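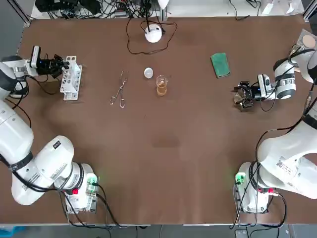 About Gittins Pover

Gittins Pover is a contract testing laboratory in Hillstead. We test water, cleaning fluids, edible oils and process liquors for manufacturers and food producers, most of them within a day's van journey. We opened in 2000 as a two-room laboratory above a paint merchant, moved to our present building on the Plonville road a few years later, and have stayed there since.

Most of our customers send us the same kinds of sample every week and want the same kinds of answer: what is in it, how much, and whether it is inside their limits. A good deal of the work is repetitive. It has to be done the same way on a wet Friday afternoon as it is first thing on a Monday, and for most of our history that depended entirely on people's hands and people's patience.

Robots at the bench

We began trying out bench robots in June 2023. The preparation room now has a table with a pair of white arms fixed to its near corners, each with a black gripper and a small camera at the wrist. They work with ordinary laboratory things: glass beakers, dishes, a test tube rack, tongs, a sponge. We did not buy special glassware for them. If the arms are to be any use to us they have to cope with what is already in the cupboards.

The arms are being brought in for handling and tidying jobs: moving small glassware, setting a rack in place, laying out a bench before a run and clearing it afterwards. They are slower than a person. A practised technician can lay out a bench in a couple of minutes and the arms take a good deal longer, but they can be left to get on with it while the technician does something else.

They do not sign off results, and they do not decide whether a sample is fit to test. Every figure on a Gittins Pover certificate has been checked by a qualified analyst, and we have no plans to change that.

What it has meant for our staff

There are 12 of us. When the first arm was delivered the question everybody asked was whether there would still be 12 of us in a year's time. There are. We said at the outset that no post would be cut on account of the robots, and we put it in writing.

Jobs have changed, though, and some people have liked the changes more than others. Two technicians who used to spend their mornings on preparation now share the running of the arms. They set up the table, teach new movements, watch the first few goes and write down what went wrong. Neither had a background in engineering. Both were given paid time to learn, which in practice came to nearly 9 weeks spread over the first year.

Others have moved towards sampling visits and talking to customers, which we used to squeeze in at the end of the day. Sore wrists and shoulders were a regular complaint in the preparation room and we hear less of them now. On the other side, a couple of our longest-serving staff miss the bench work. They found it restful, and they were good at it. We have kept one bench fully manual, partly for awkward samples and partly because people asked for it.

There is also more interruption than we expected. An arm that stops needs someone to go and look at it, and at first that was always the same person. We now run a rota, so whoever is down for the robots that day deals with stoppages and everyone else can leave them alone.

Training

New starters learn every preparation method by hand before they go near the arms. This takes six weeks. We think it is hard to teach a movement to a machine if you have never done it yourself, and a person who has poured and rinsed a few hundred beakers will spot a bad grip early.

We take one school leaver each year on a paid traineeship, with day release to the college in Plonville. Trainees spend time in every part of the laboratory — reception and the van included.

How we decide what to automate

Suggestions come from the people doing the work. Anybody can put a job forward, and the person who does it most often has the final say on whether it goes to trial. A trial lasts a month. If the results drift, or if the job turns out to be more trouble to supervise than to do, it goes back to being done by hand. Label checking went back. So did anything involving very full containers.

Visiting us

Customers are welcome to see their samples being handled, including on the robot table. Please ring reception a day or two ahead so that we can find you a coat and safety glasses in the right size. Parking is at the rear, through the second gate. Samples can be left at the front hatch at any time during opening hours and do not need an appointment.

Page last updated Thursday, November 7, 2024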